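Gostport Laundry Handling Project
Progress report to the Berard Fund, August

Dear all,

Thank you for your patience with this one. I had hoped to send it a fortnight ago, but we lost a good part of the month to a fault, and I wanted to be able to tell you what had caused it before I wrote. Most of what follows is about that. The rest of the work is in decent shape and I have kept it to a few lines at the end.

What happened

We were well into the hanging task, in which the two arms take shirts from the laundry basket and put them on the clothes rail, or take them down again. By the middle of the month we had 2,556 completed attempts on the books and everybody was rather pleased. Then, at 4.20 one afternoon, the left arm stopped halfway through a lift, held its position for a few seconds and dropped its wrist towards the floor of the enclosure. It came down on a heap of shirts, so there was no damage to speak of, but it should not have come down at all. An arm that loses its connection is meant to stay where it is.

Edgardo Estrella was at the desk and pressed the stop button straight away. No one was reaching inside, I am very glad to say, and no one was hurt. We switched everything off, wrote it up that evening and told Manalo, who look after the arms for us, first thing the next morning.

What we found

It took us longer than I would like to admit. The fault would not come back while we were watching for it, and we spent three days running the arm up and down with nothing in the gripper and nothing going wrong. Edgardo then suggested we put the shirts back in and work exactly as we had before – basket, hangers and all – and the left arm dropped out again before lunch.

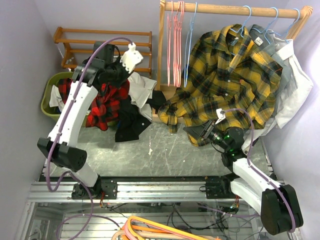 The cause

The lavender cable on the left arm was the trouble. It runs from the base up over the white link to the gripper, and we had left too little slack at the elbow. On a long reach it pulled at its plug, and every so often the contact broke for an instant. That explains the stop. The drop was a second and more serious matter: a setting we had changed in the spring told the motors to relax after a lost signal, when they ought to have held. That was our own mistake and had nothing to do with Manalo's equipment. I would sooner you heard it from me.

When we went back through the logs we found 193 shorter interruptions on the same arm, none of them long enough to trip anything. We simply had not been looking.

What we have changed

The cable has been refitted with a longer loop and a clip at the base. The motor setting is back to holding, and it can no longer be altered without a second person signing for it. The logs are now read at the end of each shift. We also keep hands out of the enclosure whenever the arms have power, even for a fallen hanger, and I am afraid I was as guilty as anyone on that score.

Since the repair we have made 200 test lifts with the left arm and had no interruptions. Manalo have asked for a longer run before they close their side of it, and I think they are right.

Where this leaves us

We are around 153 hours of running time behind the plan. I do not expect to make all of that up, and I would rather move the trial at Gitmont back by a month than hurry it. There is no extra cost to the Fund. The spare cables came out of our repairs budget, and the folding work carried on at the other bench throughout.

If you are happy with the later start at Gitmont, a short note to that effect would be a great help, as they need to book the room.

With warm thanks, as ever, from all of us at Gostport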